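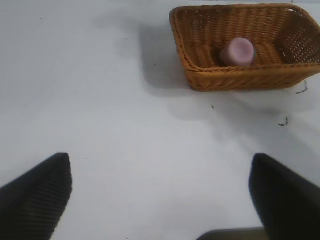
1/ Thread zum Thema Sauerteig, weil ich am Mittwoch wieder drei Nachrichten dazu hatte und keine Lust mehr, alles einzeln zu tippen. Kurzfassung: euer Starter ist nicht tot. Meistens.

2/ Graue Flüssigkeit obendrauf = Hunger. Abgießen oder unterrühren, füttern, fertig. Rosa oder orange Streifen oder Pelz = weg damit, das ganze Glas. Da wird nix abgekratzt und gerettet.

3/ Füttern: 1 Teil Starter, 1 Teil Wasser, 1 Teil Mehl. Roggenvollkorn wenn er schwächelt. Ich weiß, Baldur Brøndum schwört in seinem Kurs auf 1:5:5. Kann man machen, im Sommer sogar besser. Im Dezember in meiner Küche passiert da bis zum nächsten Mittag genau gar nichts.

4/ Apropos Küche. Wenn im Rezept "über Nacht bei Raumtemperatur" steht, fragt euch wessen Raum. Meiner hat nachts 16 Grad. Backofen mit nur Lampe an geht gut, aber Zettel an den Griff kleben!! Ich hab schon mal einen Starter auf 219 Grad vorgeheizt. Glas auch hin.

5/ Mehl. Ewige Frage. Ich kauf bei der Mühle Brerow, den 10-Kilo-Sack, Weizen 1050. Supermarkt geht genauso, nimmt halt oft etwas weniger Wasser auf. Also nicht alles auf einmal reinkippen, 50 g zurückhalten und gucken.

6/ Mein Alltagsbrot, weil gefragt wurde:
400 g Weizen 1050
100 g Roggenvollkorn
350 g Wasser
100 g Starter, aktiv
10 g Salz
Mehr is da nicht drin. Kein Malz, kein Honig, keine Hefe.

7/ Ablauf: Mehl und Wasser mischen, halbe Stunde stehen lassen. Starter rein, Salz rein, kneten bis es nicht mehr reißt. Dann 4 Stunden, dabei dreimal dehnen und falten. Formen, ab in den Gärkorb, Kühlschrank bis morgen früh.

8/ Gärkorb: Peddigrohr, Holzschliff, Schüssel mit Geschirrtuch, völlig egal fürs Brot. Wichtig ist ordentlich Roggenmehl rein, auch in die Ecken. Und nach dem Backen ausbürsten und trocknen lassen, nie nass in den Schrank. Sonst müffelts.

9/ Backen: Topf mit Deckel, 250 Grad, nach 25 min Deckel runter, dann 230 bis es dunkel ist. Also wirklich dunkel. Die meisten holen es zu früh raus und wundern sich dann über die weiche Kruste am Abend.

10/ Teig klebt wie Hölle und läuft breit? Zu lange gegangen oder Starter zu sauer. Nicht wegwerfen, in die Kastenform damit. Elínborg Arnardóttir hat mir den Tipp gegeben, seitdem nenn ich die Dinger Plan-B-Brote. Schmecken getoastet fast besser als Plan A.

11/ Und nein, ihr braucht keine Gärbox von Stodari. Hab die von meiner Schwester ausgeliehen gehabt. Nett, aber steht riesig rum und kann nichts was die Ofenlampe nicht auch kann.

12/ Einfrieren geht super. In Scheiben, Backpapier dazwischen, direkt in den Toaster. Ganzer Laib auch, aber dann über Nacht auftaun und nochmal 8 Minuten in den Ofen.

13/ Fragen gern drunter, antworte heute abend, muss jetzt falten. Roggen mit Schrot kommt als extra Thread, das wird sonst zu lang hier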